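4 min read

Robot demonstrators wanted, Nundport

Alelico is looking for five people to teach household tasks to robot arms at our workshop in Nundport. The work starts in February. No background in robotics is needed and we do not ask for a degree.

You would sit at a desk with a pair of hand controllers and steer a robot arm through short jobs such as moving mugs, opening drawers and folding cloths. Each run is recorded, from the arm's joints and from a small camera at the wrist, and the recordings are used to train the software that will later do the job by itself. Some days you will work by hand instead, holding the arm and guiding it through the movement while the motors are slack.

Most of the tasks are kitchen ones at present. The work is repetitive. You may do the same pick and place forty times in a morning with the mug or the rack shifted a little each time, and we need the fortieth to be as careful as the first.

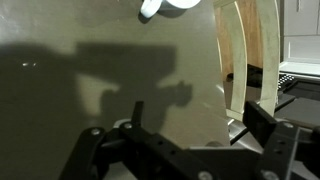
Learning to work from the wrist view takes most people a few days. You lose your sense of depth at first, and the fingers of the gripper hide part of what you are reaching for. Tarun Dhillon runs the training and will sit with you for the first week. After that you will work in pairs, one person steering and the other resetting the table and marking each run as good, poor or spoiled. You swap every half hour.

We would like to hear from you if you have steady hands and can keep your attention on a small job. People have come to us from sewing, dental work, crane driving and bar work. You need to be able to sit for up to half an hour at a time and to see a screen clearly, with glasses if you wear them. Left-handed people are very welcome — we have too few left-handed runs.

Shifts are mornings, 8.30 to 1, or afternoons, 1.30 to 6. Please say which you prefer. The contract is for 5 months, part time, and pays 2,000 a month before tax. Travel within Nundport is not covered. The target for the whole team over that time is 3,450 good runs. Nobody is paid by the run, and a spoiled run is not held against you.

To apply, send a short letter to Matilde Cardoso at the Alelico office. Tell us about any work you have done with your hands. A CV is fine but not required. Those we shortlist will be asked in for a one-hour trial on the controllers, which is paid. Érica Furtado can answer questions about access to the building and about working hours.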